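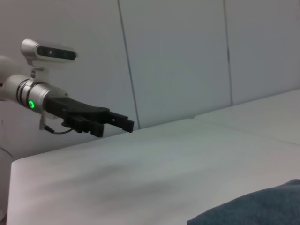 Fig. 1. Robot arm over a white tabletop, green ring lit on the wrist.

SPORT COACHING, UNIT 2
Notes on defending the wide receiver
Tutor: Mahnaz Nikzad

Typed up fast from the November session, slides to follow. Bring the playbook next time please.

1. Press or off?
Press = corner lined up close, hands on the receiver early. Aim is to spoil the timing with the quarterback. Risk: one miss and he's gone, so you want a safety over the top.
Off = corner gives a cushion, reads the quarterback's drop first. Gives up the short stuff. Fine on third and long, poor on third and 2.

2. Leverage
Which side of the receiver are you standing on? Inside leverage takes away slants and posts. Outside leverage takes away the out and the fade. Pick one and know where your help is – most of the busted plays on the Branness film are two players both thinking the other had the inside.

3. Eyes and feet
Watch the hips, head fakes are cheap. Stay low in the backpedal. Weight over the balls of the feet. Don't cross over untill he's commited to a direction. Bahman Kermani's drill sheet covers this, do the W drill before the mirror drill.

4. Zone basics
Cover 2: corners have the flat, two safeties split the deep field. Soft spots are the sideline behind the corner and the deep middle.
Cover 3: three deep, four under. Corners bail to the outside thirds. Seams are the worry.
We'll do quarters with the second half of the group, no time today.

5. Reading the charting sheet
The Branness sheet has 516 coverage snaps on it. Ignore the ones marked R (run, tagged wrong). Targets column is not the same as completions – several of you mixed these up in the last task. A corner with few targets might be playing well, or the ball might just be going elsewhere. Say which you think and why.

Task
Watch clip 31 twice, once on the corner, once on the safety. Write up to 500 words: what coverage, what leverage, who was at fault if anyone. Draw the routes by hand, phone photo is fine. Hand in to Mahnaz before the next practical.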